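# Collecting grasp demos at home without losing your weekend

I've been recording pick-and-place examples for my little arm since the spring, and I keep getting asked how I do it, so I'm finally writing it down. You'll need an arm you can drive by hand (mine's teleoperated with a leader arm), a wrist camera, and a pile of things to pick up. I record with Nigam, but any recorder that saves video and joint positions together will do.

**1. Pick your objects.** Toys are great! Plush ones especially – they squish, so a clumsy close doesn't knock anything over, and kids' pretend groceries come in every shape you could want. I like to have a few hard plastic ones in the mix too, or your policy will learn to squeeze everything.

**2. Write the task sentence first.** One sentence, plain words: "pick up the ketchup and put it in the bin." Use the same sentence for every episode of that task. I got creative early on (ketchup, sauce, red bottle, the squeezy one) and spent a whole evening cleaning up labels.

**3. Set a start pose and go back to it.** Save it as a shortcut in the recorder. Every episode starts there.

**4. Move things between takes.** Slide the target over, turn it, swap its neighbors. Let some grasps be upside down or off-center, as long as the hold is firm. My first set had every object standing up straight in the same spot, and the policy I trained on it reached for that spot whether anything was there or not.

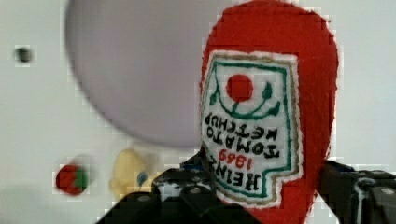

Prarkberg, June

The ketchup bottle has turned into my favorite object of the whole set. It's soft, it's bright red, and it has "HEINZ" stitched on the front in nice thick letters, so when I'm scrubbing through wrist video I can tell which way up it is at a glance. If you share the table with a toy strawberry or other bits of fruit, keep them in there – the clutter is good practice.

**5. Drive slowly near the object.** Fast in the air is fine. For the last stretch, ease in, close, wait a beat, then lift. I trim any episode where I dithered for ages before closing.

**6. Save or toss right away.** Nigam asks after each take, and I answer before I touch anything. Dropped it? Toss. Bumped a neighbor but still got the grasp? I keep those, though the folks on the Buvau forum will argue with you.

**7. Back up before you train.** I did 277 episodes one Sunday, in blocks of 34 with a coffee after each (the last block was a short one, and I was pretty jittery by then), and copied the folder to 2 drives before starting anything. My first training run was 4000 steps, just to see if the loss was going anywhere sensible.

Next up I want to try the same objects under my desk lamp with the ceiling light off. If you've got a good trick for keeping the exposure steady, please send it my way!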